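Sudport kitchen swap sends 700 dishes to new homes

Oct 22, 2026

SUDPORT – Anyone who thinks a dish rack can't draw a crowd should have been at the Begay Street hall on the first day of the kitchen swap. The line went out the door and past the bakery before the tables were even set up, and people were already trading in line, lids for lids and a muffin tin for a ladle!

The swap, now in its second year, asks residents to bring in kitchen things they no longer use and take home things they will. No money changes hands. By the time the doors closed, 700 dishes had gone out, along with more pots, racks, trays and cutting boards than the tables could hold at once. Last year's swap moved 200 dishes in a single afternoon, and that had seemed like plenty.

"I went home last October and told my wife we'd need a bigger room," said Byung-chul Min, who started the swap and still runs it. "She said we'd need a bigger car. She was right, too."

Min, a retired line cook, got the idea when he moved out of his house in the Wondora neighborhood and into an apartment with two cabinets. He had bowls from every kitchen he had ever worked in and no place to put them. A neighbor across the hall had just arrived in town with one saucepan and a fork. They sorted it out in ten minutes on the landing, and he started wondering how many other people in the building were in the same spot.

This year the swap ran for 2 days, with the first given over to dropping off and the second to picking out, though plenty of people did both. A total of 138 households signed in at the door. Some came from as far as Nollatia, an hour up the coast, with their boxes belted into the back seat.

Bowls were the favorites, and it's easy to see why. There were deep ones for noodles, wide shallow ones for pasta, tiny ones for dipping sauce, and a whole shelf of the patterned kind that so many families seem to have grown up with. Two sisters found the same blue-rimmed cereal bowls their grandmother used to have and stood there laughing at each other for a good while before they took the lot.

Drying racks went nearly as fast. Min had set out a table just for them and gave a little talk there each hour, which turned into one of the best parts of the event. He is very fond of a plain wire rack. He likes a basket style with an open floor, so the water has somewhere to go, and handles on the ends so the whole thing can be picked up and carried to the cabinet. Wooden handles are his favorite – they're kinder to wet hands, he says, and they look nice left out on the counter.

His other rule is to turn bowls upside down and give each one some room. "People stack them up like hats," he said. "Then they wonder why there's a puddle in the bottom one. Put it in rim down, leave it alone, go have your coffee."
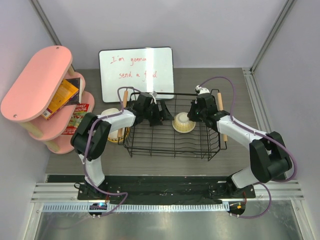
He also tells people to start with the biggest bowl and work down, and to keep the heavy stuff in the middle of the rack so it doesn't tip when it's lifted. Cups go in last. A folded towel underneath catches the drips if the rack has no tray, and it can go straight in the wash afterward. None of it is complicated, but a surprising number of people were taking notes, and one man asked him to go over the part about the cups again.

The cookbook corner was new this year and just as lively. It began with one box of paperbacks that someone dropped off by mistake, and by noon of the second day it had spread over a windowsill and a bench. Parents parked kids there with the picture-heavy baking books and came back to find menus planned for the week (mostly cake).

Whatever was left at closing was washed, dried, wrapped in newspaper and packed for storage in a back room at the hall. Residents who are setting up a first kitchen can stop in through the end of October and choose from what's there. There are still dinner plates, serving spoons and a very large soup pot that Min would love to see go to someone with a very large family.

He is already making plans for the next one. He wants a table for baking pans, a better spot for the racks closer to the window, and a sharpening station if he can talk a friend into bringing his stones. He would also like more mugs, which ran out before lunch both days.

Residents with dishes to give before then can leave them at the hall's side entrance on Begay Street during open hours. Chipped pieces can't be accepted, and boxes should be light enough for one person to lift.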